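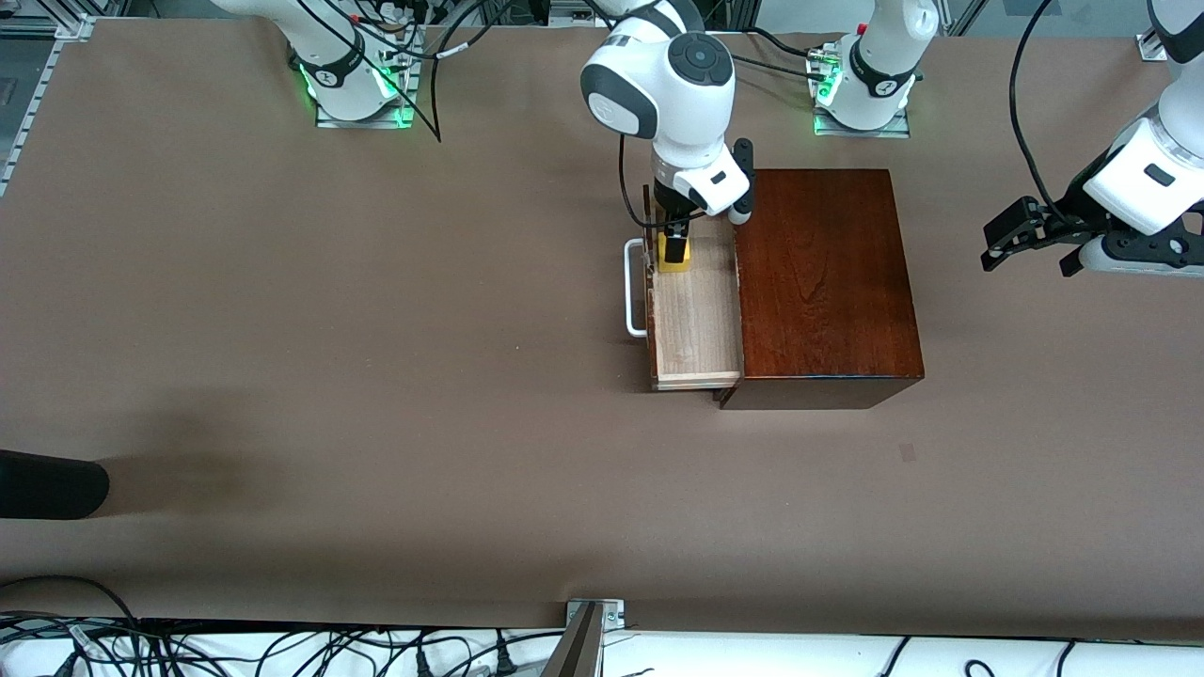
Right arm putting the yellow block in the drawer. The left one is the one with the grievance.

Left arm stops dead when the drawer moves – is it me, the drawer or the software?
Posted by drawerlessons, 22 October 2025

I've read the pinned thread on protective stops and I have turned it off and on again, so we can skip that part.

The setup is two arms on one table with a small wooden cabinet between them. The cabinet has a single drawer with a white U-shaped metal handle on the front. The job, which a child of four could do while eating a biscuit, goes like this. One arm pulls the drawer open. The right arm drops a small block in. The left arm then comes over, takes the handle and pushes the drawer shut. We run Brevent for the motion planning and the task scripts, version 2 on a machine that does nothing else.

It worked for weeks. Then we moved the whole table from the Ristbridge unit to the new place, set it all up again, and now the left arm throws a protective stop on the closing stroke. It doesn't happen every time, obviously, as that would be helpful. In the last batch I got 17 stops, and nearly all of them were in the last third of the push. The arm grips the handle nicely, sets off, gets most of the way, and then locks with the drawer still sticking out like a tongue.

The log says:

joint 4 torque deviation, limit exceeded, category 2 stop

which I take to mean "something pushed back and I didn't care for it".

What I have tried so far:

Slowing the closing stroke to half speed. Fewer stops, but still some, and you could grow a beard waiting.

Emptying the drawer first. No difference.

Re-teaching the handle position. Better for a morning, then back to normal, meaning bad.

Raising the torque limit. I did this once, by a small amount, and the arm shoved the entire cabinet sideways across the table with real conviction. I put the limit back where I found it and went to make tea.

That last one is what bothers me. I could raise the limit again and clamp the cabinet down, and I suspect the stops would go away. But I'm often leaning over that table moving blocks about between runs, and I'm quite attached to my hands. The arms are meant to be stopped whenever I do that. They usually are. I'd like the torque limit to remain the thing that saves me on the day they aren't.

Is this a calibration problem, a friction problem, or a settings file that didn't survive the move? I don't mind which, I just want to stop guessing.

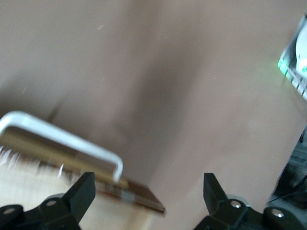 One more detail that might matter. When it does stop, the fingers stay shut on the handle, and if I release them by hand the drawer gives a little jump to one side, as if it had been holding its breath. If I then close it with one finger it goes in perfectly smoothly. I find this rather insulting.

Tetteh_bench
Accepted reply, 14 people found this useful

The little jump is your answer, or most of it. If the drawer moves sideways when you let go, the arm was pulling it sideways the whole time it was pushing it in. A drawer in a wooden cabinet runs in a straight line and has strong opinions on the subject. If the arm's idea of "straight" is a degree or so off the cabinet's idea, the side load grows the further you travel, the drawer wedges itself against its runner, and the torque climbs until the safety side calls time. That fits the stops bunching up near the end of the stroke.

It also fits the move. You took the table apart, or at least the arms off it, and I'd bet the left base went back on very slightly rotated. You re-taught the handle position, but that only fixes where the stroke starts. It does nothing for the direction of it.

What I would do, in this order:

Press the emergency stop before you put your hands anywhere near it, and keep it pressed while you measure. I know you know. You also wrote "usually".

Check the bolts on both base plates. Ours at the Ukimer workshop had one that was finger tight after a move and we blamed the software for a fortnight.

Redo the base-to-table calibration for the left arm. All of it, including the dull bit with the pointer.

Teach two points for the drawer, one with it fully open and one fully closed, and have the stroke run along the line between them. If your script says "move 100 mm in minus x", that is where your trouble lives.

Open the fingers a touch before pushing, or better still don't grip at all on the way in. Shut the fingers, put them against the front panel below the handle and push. You only need a proper hold on the handle for opening. With a tight grip any sideways error goes straight into the wrist.

Leave the torque limit alone. It is doing its job, and doing it rather well by the sound of things. If you do clamp the cabinet, do it after the stroke is straight, otherwise you will just find out which is weaker, the drawer or joint 4. A drawer front costs very little. Our quote for a joint was 1,119 before VAT and it arrived in November, having been ordered in the summer.

sandpaper_and_hope

candle wax on the runners. worked on my nan's sideboard, works on robots

grumbling_flange

Agree with most of the accepted reply, but check the payload setting before you unbolt anything, as it takes a minute. When I moved a Brevent install to a new controller it kept the program and lost the tool data, so the arm believed it had nothing on the end of its wrist. Mine was carrying 670 grams of gripper it didn't know it owned. It spent its days being surprised by gravity, and any extra push on top of that tipped it over the limit.

Easy to check. Stop the program, stand clear, put the arm into hand-guiding and see whether it sinks by itself. If it drifts down, the payload is wrong. If it stays where you left it, the payload is probably fine and you're back to the calibration, sorry.

Also look at the cables. If one goes tight as the wrist turns, that is a load too, and it will come and go depending on how the cable was lying when you started. I tie mine with a generous loop and look at it suspiciously once a week.

I wouldn't bother with the wax until the rest is done. It might well hide the problem, and then you'll have it back in a month along with a waxy drawer.

drawerlessons

Thank you all, even the wax. Payload was correct, to my mild disappointment. One bolt on the left base plate turned nearly a quarter turn with no effort whatsoever, and I have said a few words to it. Two-point stroke is in, fingers shut and pushing on the panel. I've had no stops in the short batch I managed before going home, at the old speed and with the old limit. The full calibration is tomorrow's job, pointer and all.

I have also changed "usually" to "always", and there's now a line in the script that waits for me to confirm I'm out of the way. It is very annoying. I'm leaving it in.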